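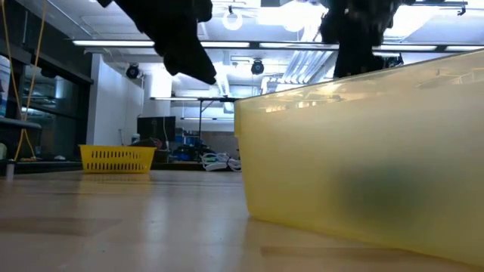
Sorting loose cables and small items at a shared workbench
Project report, submitted January 26, 2020

1. Background
The Rumcombe workshop bench is shared between several project groups. Cables, plugs and small packages are left on the tabletop between sessions and have to be cleared before the next group can start. The aim of this project was to specify a container layout for the bench using stock already held in the Stalix cupboard, with a spending limit of $200.

2. Containers
Two types were considered. The large bin is translucent yellow plastic with smooth walls. Contents near the bottom show through only as a blurred colour, so a label is needed on the outside. The small baskets are slotted plastic and suit items that would be lost in the bin.
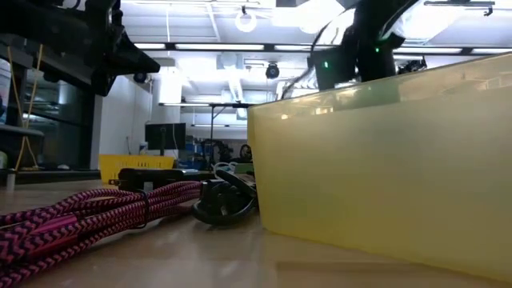 Ekport Ban

3. Cable preparation
Cables were divided into two classes. Long or braided leads are coiled and held with a tie near the middle of the bundle, as on the pink-and-black cable. Power leads are bundled with the plug left accessible – this allows the connector to be identified without undoing the coil. Adaptors are stored flat. The minimum clear bench depth was set at 800 mm and the shelf height above floor at 1000 mm.

4. Layout
The yellow and orange baskets are assigned to small parts, and white packages are kept out of the cable bin. Coiled cables are grouped by colour only where the connector type is the same. The trial ran for 8 sessions in December. 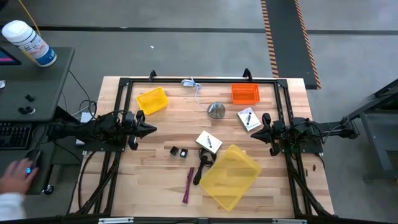

Reviewer comment: Grouping by colour doesn't help anyone looking for a particular plug. I would sort by connector first and drop the colour rule altogether.

The colour rule has been removed from the revised layout. Label positions on the large bin are still to be settled.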